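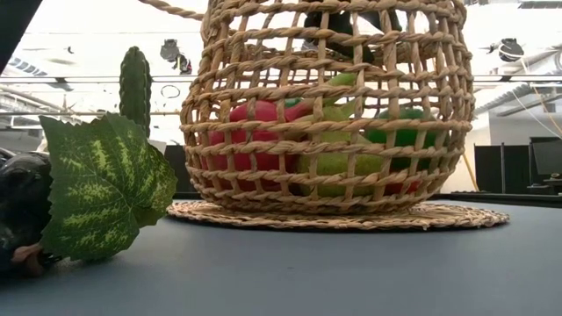 Two-Arm Fruit Packer: Frequently Asked Questions

Last updated 27th September by Kenneth Salazar

Most of these questions arrive by email. A few were shouted at me across the workshop while something was beeping. I have cleaned up the language in both cases.

GENERAL

What is this project?

A pair of small robot arms that pick up artificial fruit and put it in a basket. Jennylyn Lumbao and I build it in the shared workshop at Pimavgate, mostly in the evenings. The plans, the control code and a long list of regrets are in the download folder.

Does the fruit have to be put in a basket?

By the robot, yes. If you just want fruit in a basket, you own two hands already and they came calibrated.

Why fake fruit?

Real fruit bruises, rolls under the shelving and is discovered in March. The artificial kind has its own problems. It's lighter than you expect, the shiny pieces slide, and the grapes behave like a bag of marbles with opinions. But you can drop it all night and it looks the same in the morning.

Can I use other objects?

Sure. Start with things that are wider than they are slippery. Socks are a different project and I wish you well with it.

What does it cost?

Our receipts add up to $1,324, not counting the arms we broke, the cables we cut too short, or coffee. You could do it for less if you already have a decent computer. You could do it for a lot more if you read forums.

THE BUILD

Why two arms? Wouldn't one do?

One does fine until the thing you want is on the far side of the basket, and then it has to reach over the rim like somebody going for the last roll at dinner. With two, each arm mostly minds its own half of the table. They share the basket, and the sharing is where all the interesting code lives. Also the interesting noises.

What are the arms?

Vuter kits, the plain ones. They ship as a box of joints and a bag of screws, and the bag has 12 fewer screws than the instructions call for. I wrote to ask. They sent another bag, also short, so between the two I had enough.

Do I need the Prudov control board?

No, but the config files assume it. If you use something else, open the joint limits file and set every limit yourself before you switch on the power. Please do this even if you feel lucky. A shoulder joint that doesn't know where to stop will find out on whatever is standing next to it.

How should I attach the arms to the table?

Bolt them to something that is bolted to something. Clamps work for the first evening and creep after that, a hair at a time, so that your grips get a little worse every day and you blame the software. I blamed the software for weeks. Jennylyn put a pencil mark next to the base and went home.

Which tabletop?

Anything flat, plain and not shiny. Ours is a dull blue-gray, chosen after the first one, which was white gloss and gave every lime a twin. The arms went after the twins with real dedication.

Any advice on cables?

Leave more slack than looks tidy. Run each arm through its full range by hand, with the power off, and watch the cable the entire time. If it goes tight anywhere, it will go tight there at speed too. I know how nice zip ties are. Put fewer on.

CAMERAS AND GRIPPING

How many cameras do I need?

More than one. A fixed camera is good at telling you where the basket is and hopeless at telling you what's behind it. A wrist camera is the reverse: it gets a lovely close view of the tabletop and has no idea about anything else in the world. I relate to it.
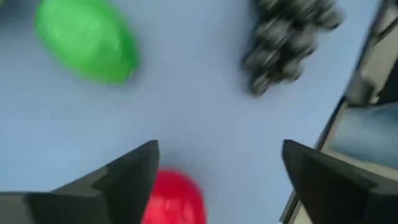
The catch with the wrist view is motion. When the arm swings, everything in the picture turns to streaks, and the code that was so sure about the lime a moment ago becomes very philosophical about it. We throw away frames taken above a certain joint speed and make the arm pause before it commits. The setting is called settle_ms. If your arm grabs at air with great confidence, raise it.

Can I fix the blur with more light instead?

Partly. More light lets you use a shorter exposure, and that helps. It also gives you highlights on every glossy surface, and then you're tuning for those. Soft light from a wide source is kinder than one bright lamp. Do that first, then touch settle_ms.

My gripper closes and the fruit squirts out. What now?

You're grabbing it too high, too fast, or both. Aim for the widest part and slow down the last stretch of the close. Textured tape on the fingers can help as well. Replace it when it goes smooth, a date you will not notice passing.

How do you handle the grapes?

Badly. A bunch has no widest part, or it has a dozen of them. The arm gets hold of a couple of lobes, lifts, and the rest swings out and changes everything the code believed about weight. For now the packer treats grapes as the last job on the list, which is how I treat the gutters.

Does the basket matter?

More than it should. Woven ones are pretty and full of gaps, and a fingertip can end up in a gap. Come in over the middle, let go above the rim, and don't try to place things gently on the bottom. A handle is one more obstacle to put in the map. If you want an easy life, use a plain wide bowl. If you want an easy life you should perhaps also look at the rest of this page again.

What about a plant on the table?

Put it in the map as something to keep away from, and make the zone wider than the plant. This applies to anything tall. It applies double to a cactus.

RUNNING IT

How do I stop the arms from running into each other?

There's a shared zone over the basket, and in the released version only one arm may be in it at a time. The other one waits outside. It's slow and a little bit sad to watch, and it has never cost me a gripper.

The test version lets both arms come to the rim together, provided they stay on their own sides and let go in turn. Turn it on with both_at_rim in the config. Keep the speed low and your hand near the stop button. I think it's ready for general use.

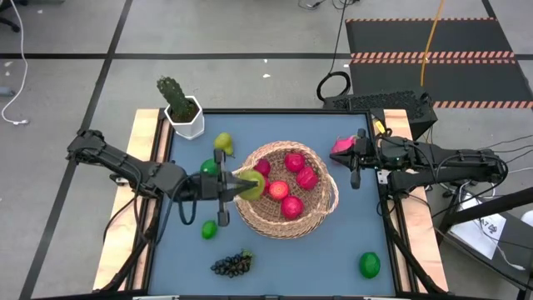 Jennylyn Lumbao disagrees, and has asked me to put that in writing. Her view is that both_at_rim should stay off for everybody until the release order is decided by the code and not by whichever arm happens to report in first. She would also like it known that the low speed setting in my copy of the config was typed in by her, and that I should stop calling it the default.

So: leave it off, for now. She has commit rights and a longer memory than mine.

How long does a full basket take?

Longer than it takes you. We don't publish a time, on the grounds that people would read it.

Can I leave it running overnight?

Please don't. Nothing terrible is likely, but an arm that loses track of a lemon will go on looking for it with more patience than any living creature, and motors get hot. Stay in the room. Bring a book.

Where does the emergency stop go?

Where you can hit it without reaching past an arm. Try this with your eyes shut, power off. If you have to feel around for it, move it.

It worked yesterday and today it doesn't. Why?

In the order I'd check: someone bumped a camera, someone moved the table, the light is different, a cable is half out. After that, rerun the calibration. After that, look at the pencil mark.

GETTING THE FILES

Is it free?

Yes, for home and workshop use. If you plan to sell something built on it, write first. I will probably say yes and then ask you a lot of questions about grapes.

What is the folder named Zariņš?

The old gripper design. It has two moving parts too many and it pinches. People keep printing it anyway because the drawing looks good. The current one is in the folder named gripper, where you'd expect it, and so it gets overlooked.

Can I send in changes?

Please. Small ones are best. Say what you changed, what you tested it on, and whether anything fell on the floor. If you've solved the handle problem, skip all that and just call.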